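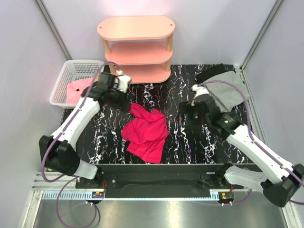
Written by Nyokabi Mabula | Updated in August | Part 4 of the Lotbridge small-room guide

Setting up your folding spot

By now your tiered shelf is standing up and you've checked that it doesn't wobble (if it does, go back to Part 3 and sort that out first, I'll wait!). Now we get to put clothes on it. I use a pink oval one with three tiers and I love it, but any small shelf will do.

1. Clear the table and push the shelf to the back. You want all the open space in front of you, where the folding happens.

2. Put your basket next to the shelf, in a back corner. Mine is white plastic mesh, and I keep it on the left. If you're left-handed you may like it better on the other side – Esther Rashidi does hers that way and she's a lot faster than me.

3. Wipe each tier with a dry cloth. Leave them empty for now.

4. Bring over only a few pieces at a time. One in the middle of the table, a couple waiting at the back, and that's plenty. I once dumped a whole load up there and ended up refolding half of it.

Note: Dark things and light things wait in separate piles. A black top will leave lint on pale pink like you wouldn't believe.

5. Take the piece in the middle and find the shoulders, or the waistband if it's pants. Shake it once, lay it face down and smooth it from the center out.

6. Sleeves in, sides in, then fold up from the bottom until it's narrower than the tier. Oval shelves lose you some room at the ends, so go smaller than you would for a drawer.

7. Fill the bottom tier first, with the heavy stuff. Light tops go in the middle. I save the top for whatever I'm wearing tomorrow.

Caution: Don't lift the shelf by its top tier once it's loaded. Take the clothes off, move it, put them back. Yes, every time.

8. Anything that needs mending goes back in the basket. Tuck the corners in if they bother you (they don't bother me).

Next: Part 5, Socks and other small things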